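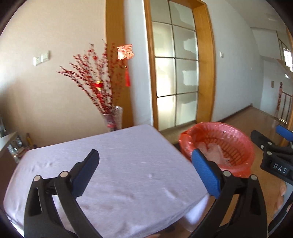
Chapter 7
Visitor Flow in Historic House Museums

7.1 Scope of the chapter

A historic house museum occupies a building that was designed for another use. Room sizes, door widths and stair positions were fixed long before public opening, and in most cases they are protected by law. The operator therefore has limited control over the layout and must work mainly with time, group size and route. This chapter covers the methods used to set those three values. Ticket pricing is treated in Chapter 8.

Two sites are used throughout. Nudeck Castle has a single route of 22 rooms on two floors, with one public staircase. The Michalski House is smaller and allows visitors to move freely between the ground floor and the garden. Floor plans of both are given at the end of the chapter.

7.2 Basic terms

Standing capacity is the number of people who can be in a room at one time without touching the walls, the furnishings or each other. It is calculated from the free floor area, which excludes roped sections and the swing of any door.

Route capacity is the number of people who can be on the full route at one time. It is normally lower than the sum of the standing capacities. At Nudeck Castle the standing capacities add up to 258, but the route capacity is set at 80. The difference is explained by the staircase, where groups going up must wait for groups coming down.

Dwell time is the period a visitor spends in one room. It is recorded by observation at the doorway and reported as a median. Averages are avoided in this book, as a few very long stays can distort them.

A control point is any place where staff can hold a group without blocking the group behind it. A landing may serve as a control point if it has space for a full group and a second exit.

7.3 Finding the limiting room

The first step in any flow study is to find the room that limits the route. This is often a small room with a well-known object in it. For each room, divide the standing capacity by the dwell time. The room with the lowest result sets the rate at which visitors can be admitted at the entrance.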